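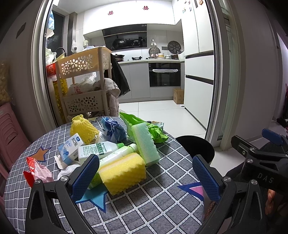 Speaker notes — hand-held gripper comparison, Sunday session, twenty-minute slot

Open without the title. Ask the room who has bought a gripper on the strength of a video. Wait for hands. Put mine up.

Say who did the work. Divya Varma ran the trials, Shuk-fan Lui did the sorting and most of the arguing. I wrote the plan and then had to watch it fall over in November.

What we set out to compare: two sets of finger pads, which I will call Leker and Mathew all through, so please don't ask me afterwards which is the "good" one. Same hand-held tool, same pile of household stuff, same people squeezing. Leker is the softer pad. Mathew is the stiffer one and costs more.

The claim we were testing came from our own side. Somebody at Stivbridge wrote in a planning note that pad choice would "account for most of the difference" in messy piles. I didn't believe it then. Say that early, so they know where I'm coming from and can mark me down for it.

SLOW DOWN HERE. The numbers: 400 grasps in all, split evenly between the pads. Leker failed 27 times. Mathew failed 14. People will start photographing the slide. Let them, then tell them why I wouldn't.

Eleven of the Leker failures came from one afternoon, with one person holding the tool, before we had agreed what counted as a failure. Take that afternoon out and the gap nearly goes. Leave it in and you have a sales chart. I have shown both versions to people who make decisions and they all remembered the first one.

Pause for water.

Next part, the pile. Sponges, bottles lying on their sides, thin plastic bags, a box of plasters. I get asked why we don't use proper test blocks. My answer is that blocks are where every gripper looks clever. A sponge gives way under any pad you like, so a sponge tells you very little about pads and rather a lot about whether the person lined up properly. A bottle on its side is another matter, and a bag is worse again.

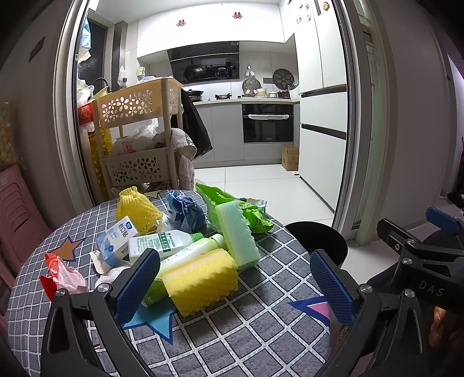
Shuk-fan's point, and give her credit by name: the order you pick things in matters more than what is on the fingers. Take a bottle out from under something and the whole heap shifts. Two people starting from the same heap are on different heaps by the third pick. We did not control for that. We could have rebuilt the pile each time, and Divya did try it for a morning, but it was slow and the piles she built by hand started to look tidy.

So when someone says "same pile", ask them when they last checked.

On the camera. We have one view, from the tool itself. It is good at showing the gap between the fingers and poor at showing what the far side of an object is doing. Some failures were called from that view alone. I would like a second, fixed camera before I trust a slip count again. Zirnov, our labelling script, was no help — it marked a grasp as finished when the fingers closed, whether or not there was anything between them. (If short of time, drop the rest of this bit and go to cost.)

Cost. Keep it short. I am not going to say the dearer pad is a waste of money. I am going to say we haven't shown that it isn't. If you already own the soft ones, I would spend on a second camera first.

Likely questions:

Wear — we didn't measure it. Don't guess, even if pushed.

Would an arm do better than a hand? Different question. A hand corrects without telling you, and that flatters both pads. I expect both failure counts to go up on an arm, and I have no data for that, so say "expect" and mean it.

Why publish at all? Because the planning note is still being passed about.

Raw logs are with Divya. Ask her for the version with the afternoon marked. Hand over to the chair by ten to four.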